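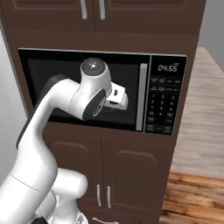 4.2 Reporting rules for simulated manipulation trials

The reporting rules proposed by Mazandarani for the Tilon benchmark require that every trial be logged against simulator time, with wall-clock time kept in a separate column. Clocks drawn on appliances are excluded as a time source. The microwave in Figure 3 displays 04:55, and under the rule this value is treated as surface texture unless the asset file links it to the simulator state. Entry of the arm into an enclosed cavity is logged as its own phase — contact limits differ there from those used over open surfaces — and the phase begins when any part of the gripper crosses the plane of the opening. Each task is run for 50 episodes per policy, with a limit of 72 seconds of simulator time per episode. Episodes stopped by the operator count as failures and stay in the denominator.

Figure 3. Views from the simulated task set.

Camera placement is fixed before the first episode and may not be changed within a task. Wrist and external views are stored at the same rate, and a dropped sample in either stream is flagged instead of filled in. In our audit of the Wutico and Bakhtiari submissions, around 24 episodes lacked this flag and were rerun.

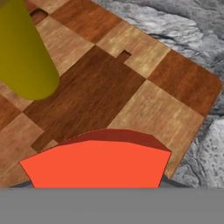
Who decides whether an episode may be excluded? The decision rests with a reviewer who did not train the policy, and it must be recorded before the success rates are computed.

Exclusions above 5 percent of a task's episodes void the result for that task.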